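Bookbinding bench notebook, January
Started 7:40 a.m.

Paste first. Wheat starch, one part to five by volume, soaked overnight in the small pan. Cooked over low heat until it went from milky to translucent, then kept going another 20 minutes with the whisk. Strained twice through the horsehair sieve once cool. The second straining still left a few grains on the mesh, so the old sieve is getting slack. Apostolos has a newer one in his cupboard and says to take it.

Job on the bench is the Galow parish register, rebacking in cloth. Boards are sound. Old spine cloth had let go along the front joint from the head to the second band line and was hanging by the back joint only. Lifted it yesterday in one piece and it is drying flat between blotters. The label will go back on at the end if the gold holds.

Cleaning the spine took most of the morning. The last person to repair it used animal glue over the original animal glue, and under both of those there was a strip of newspaper. Poulticed with thick paste, ten minutes at a time, and scraped with the bone tool. Newspaper came off in three pieces. Kept the biggest one in the job envelope. It has part of a column on seed prices and no date that I can find.

Sewing is fine except for the last two gatherings, where the thread has broken at the kettle stitch. Options are

a) resew the last two only, and link them to the next gathering
b) pull the whole thing and resew on tapes

Going with a). The register is 400 leaves, the remaining thread is strong, and the customer at Cirnavthorpe asked for the least work that will let it be handled. Used 18/3 linen, waxed. Had to go down a needle size because the original holes are tight and the paper tears if pushed.

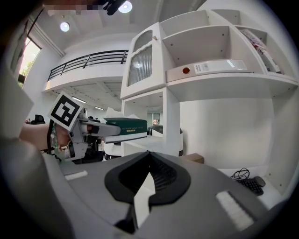
Grain direction on the new spine lining. Wrote this on the board last month and still cut the first one wrong. Grain runs head to tail, parallel to the spine. The wrong one went into the scrap drawer marked with an X. Cut a second from the same sheet of Japanese paper, tore the edges with a wet brush line, pasted up, and put it down with the folder through silicone paper. Second lining is the heavier western paper, same grain, and only between the bands.

Hollow tube after lunch. One on, two off. Measured at head, middle and tail, and the tail is wider by nearly a millimeter, so the tube is cut to the tail width and trimmed at the head. Rubbed down and left under a light weight.

Cloth. The Frandsen buckram arrived, charged to the job at 1,849 for the roll, which includes the freight. It is a closer match than the sample was. The swatch they sent had more brown in it. Two things to remember about this cloth:

It stretches when pasted. Paste out, wait four minutes, then put it down. If it goes down right away it will bubble at the turn-ins.

It marks. Anything wet on the face side leaves a tide line. Tried a damp swab on an offcut, then a dry one, then a swab with a little ethanol. All three left a line, the ethanol one the faintest. So clean hands and clean waste sheets, and change the waste sheet every time, including when it looks fine.

Apostolos Economou came by at 2 to look at the joint. His view is that I am lifting the covering on the boards too far back. I had it at 20 mm and he would stop at 12. His reasoning is that the old cloth gets brittle past the edge of the board and every extra millimeter is more chance of a crack that will show. I had already lifted the front board, so that one stays at 20. Will do the back at 12 and see which one sits flatter after pressing. He also wants the corners consolidated before anything goes in the press. Agreed. Did the four corners with paste worked in from a needle, and clamped them between small pieces of board with polyester web.

Adhesive test, continued from the last page. Comparing plain paste, paste and PVA mix at 50/50, and the Predisar batch that was left over from the map job. Strips of the new buckram on old board offcuts, all put down at the same time, all under the same weight overnight. Pulled by hand with the spring scale hooked through the end.

Plain paste: came away clean, cloth undamaged, board surface undamaged.
Mix: took some of the board surface with it.
Predisar: held longest, took a full layer of board with it, and the cloth had stiffened for the width of the strip.

That rules out the Predisar for this job. The bond is far stronger than the board under it. Plain paste on the boards, mix on the spine hollow only, where it needs to flex and will never be lifted without replacing the tube anyway.
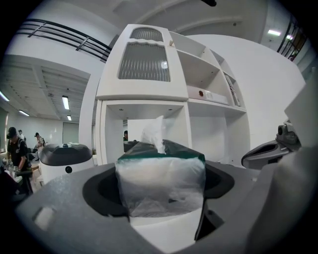
Turn-ins at head and tail next. Cord for the headcap is two strands of hemp twisted and waxed, cut to the width of the spine and not a hair over. Last time I left it long and the cap came out square at the ends. Shape it while the cloth is still damp, tie up with thread around the joints, and leave it tied until morning.

Press schedule: light pressure the first hour, check, change blotters, then medium overnight. Do not use the big press, the platen is still out of level on the left. Shim stock has been ordered.

Supplies running low: blotter, silicone release paper, number 11 blades, 18/3 thread (half a spool). The PVA tub has a skin on it. Skim and use up, or throw out by the end of January.

To do tomorrow
Untie headcaps
Lift back board to 12 mm
Put down new cloth under old, front board first
Trim label edges, test gold with a dry brush before anything touches it
Write to Cirnavthorpe about the newspaper and ask if they want it back with the register

Stopped 5:15 p.m. Paste jar is in the fridge, bottom shelf, lid taped.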